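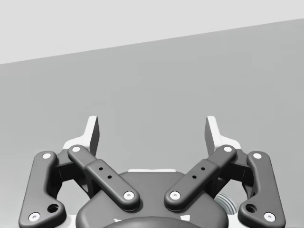
Last updated: June

The Grarport assembly opens its building to the public one Friday a year, and I finally made it. I took the early bus from Jokport and was in line before the doors opened at 10. What a morning! I've followed the assembly's votes for years from my kitchen, and standing in the actual chamber gave me a silly amount of joy.

It's smaller than it looks on the live feed. There are 80 seats, set in a half circle, and the desks still have the old brass voting keys next to the new buttons. The keys don't do anything now. Our guide let us turn one anyway and it made a very satisfying clunk.

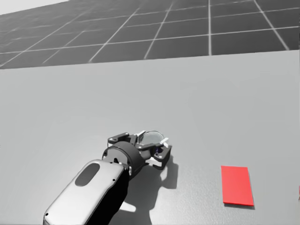 Redistricting got a whole session of its own, in the Szekeres Room on the second floor, and I'd have gone back for a repeat if they'd run one. A clerk laid out the last three district maps and asked us to draw our own, keeping the population even and the towns whole. Most of us began with neat squares, a bit like those thin white lines crossing the dark floor past the table, and then the river got in the way, and after that the fact that half the county lives on one side of it. My map split Indov in two places. The clerk was kind about it (the real one splits it once, and people there are still mad).

From there we went down to the hearing room, where anyone can sign up to comment on a bill. You get 2 minutes, with a little yellow light when you're down to the last stretch. They ran a mock hearing on a made-up parking bill and it got heated faster than you'd think - people really care about parking.

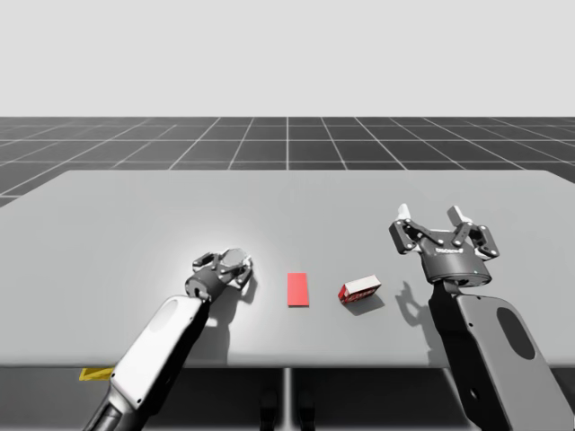
One woman near the back asked whether written comments count as much as speaking in person, and said she works days and has never once been able to come to a hearing. The clerk told her that written comments go in the same packet and that members get it the night before. She wasn't fully convinced, and asked how many of them read it. That got a laugh, and a fair answer too: it depends on the member.

I liked that they didn't dodge. The same thing happened in the records office, where someone asked why committee minutes take so long to show up online.
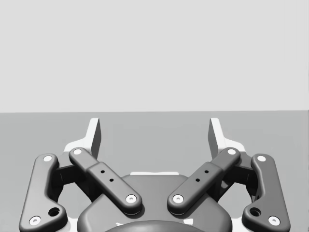 The short answer was staffing. The office has 2 people typing up minutes for every committee, and budget season buries them. They showed us the shelves of bound journals as well, and I found the vote that closed the Jokport ferry, with every name listed. I copied down how our own member voted and plan to bring it up.

Bring a sandwich if you go, as the cafeteria line was out the door by noon, and wear shoes that can handle stairs.

14 comments | 37 shares

Contact | Copyright | Back to top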